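Endang Ginting
Sunday, April 13, 2025

Thread on folding cloths flat and square. Mostly for people who keep a stack of them on an open shelf and are tired of the stack leaning.

Scope first. Plain woven cotton, hemmed on all sides, nominally 70 cm square, dark green. Bought from Govindasamy as kitchen cloths. Terry is a different problem and I'm leaving it out.

"Nominally" matters. None of mine are square. Woven cotton shrinks more along the warp than the weft, so after a few washes a square cloth is a slightly short rectangle. Fold it as if it were square and the error goes straight into the stack.

Find the warp before you fold. If there's a selvage under one of the hems, the warp runs parallel to it. If all four sides were cut, pull gently in both directions near the center. The direction with less give is usually the warp.

I mark mine with one stitch of light thread in a corner, on the warp side. Takes a minute per cloth and never has to be done again. Green on green is useless for this. I tried.

Washing. Dark green gives up dye in the first few washes, so these go in alone, cold, inside out if there's an inside. Mine ran clear at wash 7. Before that, anything pale in the drum came out the color of pond water.

No softener. It coats the fiber, the cloth absorbs less, and two layers slide over each other when you're trying to line up the edges. If you've been using it, a couple of plain washes will get most of it out.

Drying. Line, hung by the full hem, not by the corners. Corner pegs pull the cloth into a diamond and it dries that way. Tumble drying is fine if you take it out a little damp and lay it flat.

The surface. Hard, smooth, light in color, larger than the cloth. A dark cloth on a dark counter is hard to read at the edges, and a bed gives way under your hands. I use white for anything green, navy or black.

Wipe the surface first. Lint from the last load shows up on dark cotton and it gets pressed into the fold.

Step 1. Lay the cloth down with the warp running away from you. Spread it from the center outward with flat hands. Pulling at the corners makes them look right and leaves slack in the middle, and the slack turns into a crease you didn't choose.

Step 2. Check for skew before you fold anything. Bring the near left corner to the far right corner, look at how the edges sit, then open it again. If they miss each other by more than a hem width, the cloth is off grain.

Step 3. Off grain is fixable while damp. Hold two opposite corners, the pair that sits closer together, and pull steadily along the diagonal. Lay it flat, check again, repeat if needed. A dry cloth will spring back within the hour.

Step 4. First fold: near edge to far edge. Both hands, one at each corner, thumbs on top. Lift, carry, set down. Set the edge down a few millimeters short of the far hem. Two hems directly on top of each other make a ridge and the ridge is what tilts the stack.

Step 5. Run the side of your hand along the fold from the middle toward each end. Going end to end in one stroke pushes a ripple ahead of your hand and leaves it at the far corner.

Step 6. Second fold: left to right, same offset. You now have four layers. If the inner layers have moved, open it back to step 4. Tugging at an inner layer through the outer ones has never worked for me.

Step 7. Thirds or halves from here, depending on shelf depth. I do thirds. The loose edge ends up inside and the outside shows a single clean fold.

On stacking: alternate the direction of the folded edge, one left, one right. Folded edges are thicker than open ones. If they all face the same way the stack becomes a wedge.

Question from Qistina Wijaya, who asked whether any of this applies to napkins. Yes, with smaller offsets. For a napkin the offset is the width of the stitching and no more, otherwise it looks like a mistake.

Same person asked about ironing. I don't iron kitchen cloths. If you do, iron them open and fold after they've cooled. Ironing over a fold sets the crease, and a dark dye wears pale along a set crease long before the rest of the cloth.

That pale line is the main way mine get retired. The old ones from Ciltstead had it on both axes, a neat gray cross, and the weave was visibly thinner there. Moving the first fold by a couple of centimeters every few months spreads the wear.

Log, for those who like logs. I've been writing down folds since August, one line per cloth, pass or redo. 343 lines so far. Redo reasons are mostly slack in the middle and inner layer moved. Skew is a distant third, and nearly all of that is from corner pegs.

The log changed one habit. I used to rush step 1 and be careful at step 6. It's better the other way around. A cloth that goes down flat more or less folds itself, and one that goes down with a bubble will still have the bubble at the end, in a smaller area.

Correction to an older thread where I said to shake the cloth out before laying it down. Shaking is fine for removing lint. It does nothing for flatness, and a thin cloth lands with more folds in it than it left with.

Also from the older thread: I recommended the Hamow board with the printed grid. I've stopped using the grid. It trains your eye on the lines, and the cloth isn't square, so you end up stretching it to meet a number. A plain board is better.

If you fold with two people, agree on who moves. One holds the far edge still, the other carries. When both move, the edges meet somewhere in the air and come down crooked. Same goes for your own two hands – keep one side anchored while the other adjusts.

Grip note. Take the corner slightly inside the hem, with the hem between thumb and finger. Pinch only the very tip and the corner rolls over on itself, and you set down a small triangle without seeing it. On dark green it's easy to miss until the cloth is in the stack.

Next thread will be the Clirville linen ones, which have wider hems and hold a crease for days. Until then, green cotton, white surface, start from the middle.

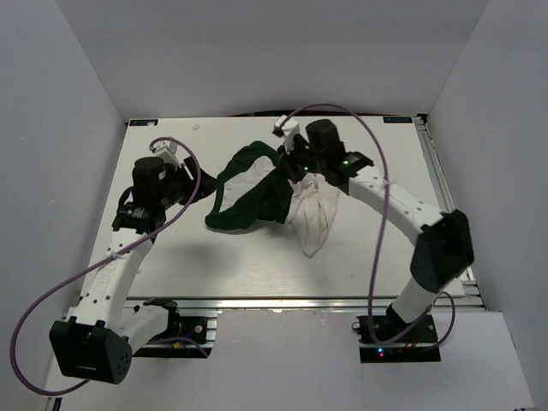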